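Grundura Community Laundry - progress report to the Fuentealba Fund
Saturday, March 4, 2023
Prepared by Ruth Apaza
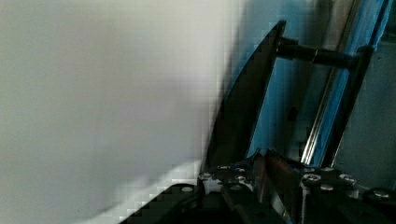 Dark finger plate and black rod, close up, with a pale surface to the left.

The laundry was open on every planned day since our December report, apart from two mornings lost to a burst pipe in the yard. We washed 1034 loads in the period, against 907 in the one before. Most of the rise came from the Ploltetport side of town, where the last launderette has shut.

Staffing is unchanged. Walter Tello has taken over the evening shift and Yeison Bedoya now does the home deliveries. We have 14 households on the delivery list and 13 of them pay the reduced rate.

Spending is within budget except for water. The new tariff came in earlier than we had allowed for, and we have moved money from the signage line to cover it. The signs can wait until summer.

The drying room is behind plan. Fada delivered the racks but the wrong brackets - replacements are on order. Kristof Willems will fit them when they arrive.

We would like to discuss the second payment before the end of the month. Pak-hei Yu has the accounts ready and can send them on request.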